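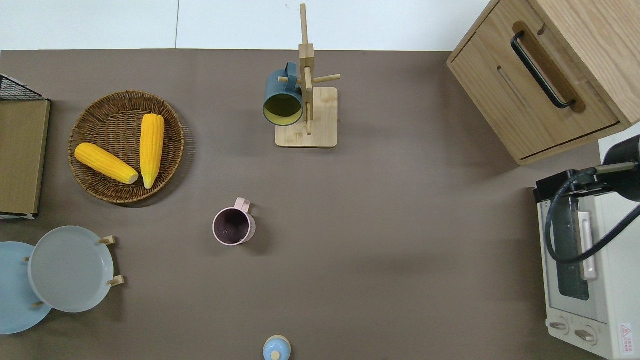

Clistcombe, the marketing agency that spent last year telling clients to "own their silence", has merged with its rival Welten and will be called Listow. The new name took 22 workshops to settle on. Two yellow corn cobs in a wicker basket have more natural flavour than the press release, which promises "colour-forward thinking" and a new shade of grey. All 73 staff keep their jobs - and most keep their titles, so the firm now has 4 heads of brand.

Kwan-ho Tai becomes managing director in April. Clients have been told to expect no changes apart from the logo, the invoices and the phone number.
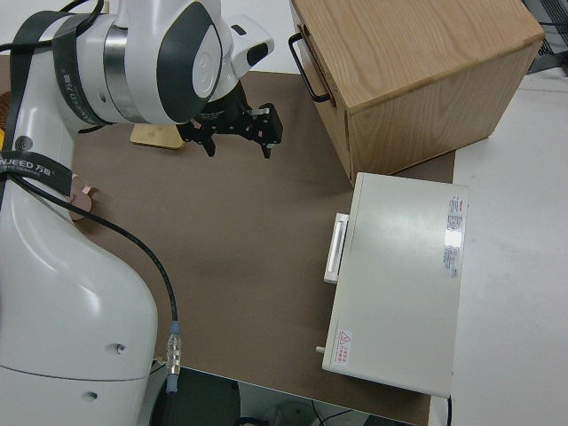
Hui-mei Tam wrote in to say that her bakery has been with Clistcombe for years and learned of the merger from a bill. She would still like her brochures, ordered before the workshops began.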